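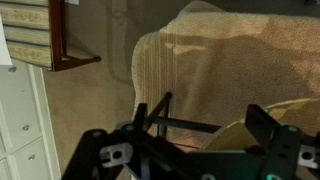

Petum gripper with wrist camera, in a furnished room with a white dresser and a draped blanket.

Petum Two-Finger Gripper Kit: Review

Price as tested: 2,000 dollars, wrist camera included, arm not included
Sold by: Grasov
Tested by: Masanobu Hattori, with setup help from Kanako Hoshino

Grasov sells the Petum as a "home-ready" gripper. I have now read that phrase on the box, on the quick start card, and twice on the product page, and I still can't find a sentence that says what a gripper has to do to earn it. So I put one on our arm and used it in a furnished room for most of August. My short answer is that the hardware is decent and the claims are ahead of it.

What's in the box

The gripper body, the wrist camera and its bracket, two sets of finger pads, one cable, a bag of screws and a card with a link to the manual. The link went to a page for the Prerum, which is Grasov's older model. Kanako found the right manual by changing the address by hand. It has 40 pages, and 18 of them are safety notices in different languages.

Build

Most of what you see is matte black plate with round holes through it. The holes are useful if you like to bolt on your own parts, and I do. They also give dust and carpet fuzz plenty of places to go, and a house has more of both than a lab bench. The screws held. I checked them every evening for the first week and then stopped bothering.

It's a bulky thing. On the product page it is shown against a plain background with nothing beside it for scale, and I think that was a choice. Look at how much of the camera's view it takes up. The fingers, rods and brackets cover the bottom of the picture from left of center all the way to the right side, and that is the part of the view where you most want to see what you're doing. The thing in its grip is a curved piece of light wood, and part of it is hidden behind the right finger.

The camera

Grasov says the camera gives "a full view of the task." I'd call it a good view of the room. Looking down from above, it picked up the round knobs on the dresser, the ribbed stripes in the blanket and even the faint pattern on the book spines over on the dark shelf. Color is fair. Beige carpet looks beige and the tan blanket can be told apart from it, and I have used cameras that would turn the two into one smear.

The bracket has one fixed angle. I asked support whether a tilting version was planned and was told my feedback had been passed on.

Grip

Smooth wood was fine with the softer pads. The harder pads let it turn in the grip if I wasn't square to it, so I put them back in the bag. Drawer knobs took patience: small and round is a bad match for flat fingers, and the approach has to be lined up closely. Plush fabric is easy to grab and annoying to let go of, as loops catch on the edges of the plates. I ended up putting tape over two corners. At this price I shouldn't be buying tape.

Setup

The quick start card promises seven minutes. Kanako has mounted a lot of these and it took her most of a morning, much of it spent on the driver. The installer asks for a Poojary account before it will finish. Poojary handles the licensing, apparently, and the box doesn't mention them anywhere. If your network blocks outside logins, sort that out before you order.

Compared with the Prerum

The Petum is stiffer and the cable routing is better. The Prerum's camera could be tilted. If you already own a Prerum that works, I can't see a reason to replace it.

Warranty and returns

One year on the body, 40 days on the pads. Grasov's return form wants the original foam, so keep it.

Worth buying?

For a workshop that does its own brackets and doesn't mind moving the camera, maybe, and I'd wait for a discount. For anyone who read "home-ready" and expected to unpack it and start opening drawers, no. I've asked Grasov what testing is behind the phrase and will add their reply to this page if one comes.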